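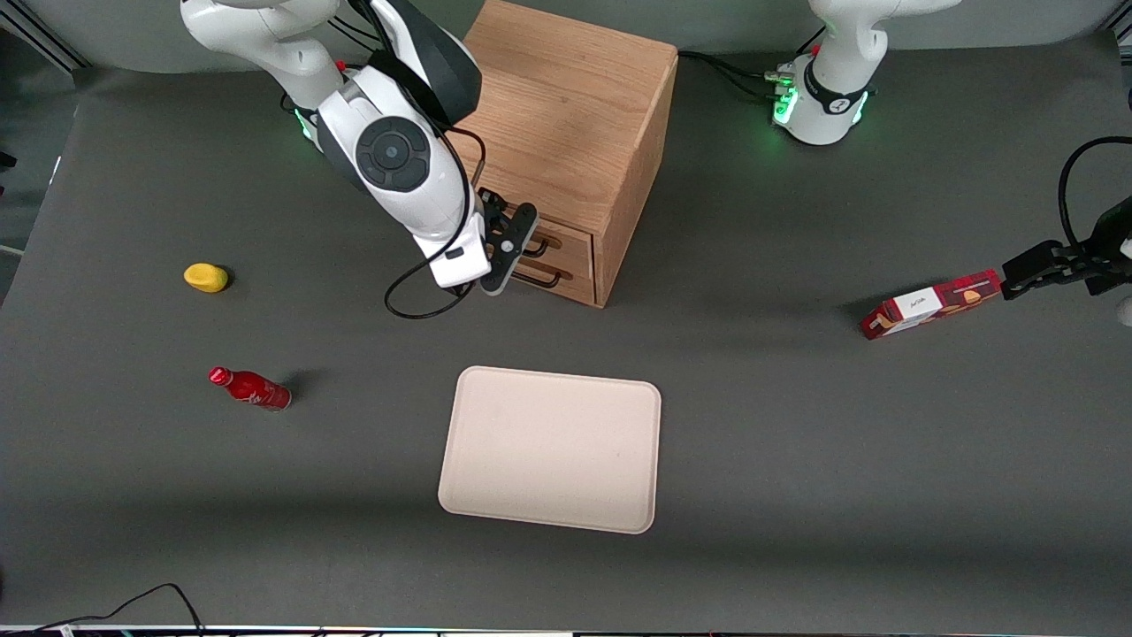 Two arms, two drawers, one tray. Right gripper at the handles, left one holding the red box.

Home Automation Talk > Are we there yet?
Thread: Tidying a table, still a research problem?

gratedcheddar
Posted Fri 8 September
My brother-in-law keeps telling me I'll have a machine clearing my kitchen by April. So I look at what they practice on, and it's a little oak cabinet, a tray, a red bottle lying on its side and a small yellow thing that could be a lemon. My kitchen has a junk drawer that sticks if there's a whisk in it. Call me when it can open that one.

pallet_jockey
We had a demo at the Harnville warehouse in spring. Putting boxes in a tray, 96 tries, and the sales guy only wanted to talk about the good ones. I asked what happens when a box is crushed on one corner. He said that was on the roadmap.

mossback
You're both being a bit unfair. Those curved handles stick out from the drawer front and leave you something to hook. Getting two fingers behind one without shoving the whole cabinet is hard. Start there, then do the junk drawer.

gratedcheddar
Sure, but "start there" is what I heard when I paid 700 bucks for a Dredelum floor mop. It starts there every morning and gets stuck under the same chair.

tinroof44
Look at how much bare table there is. Dark top, pale tray, everything spread out with room to get at it. Show me the same job with mail, crumbs and a wet sponge in the way.

mossback
Nobody learns to drive on the freeway.

pallet_jockey
No, but nobody sells you the car while they're still in the parking lot either.

tinroof44
What would it even cost? Afridi wanted 930 a month to lease us a single arm for the shop, and that was before the gripper.

mossback
For a house, too much, I'll give you that. For a shop sorting the same parts all day I think it's closer than you guys want to admit. I still wouldn't let one near my dishes.

gratedcheddar
OK, we agree on dishes. I'd pay 2000 for one that puts groceries away and doesn't need me standing next to it. Cookies in the drawer, bottle upright, done. Until then I've got a teenager who does it badly for free.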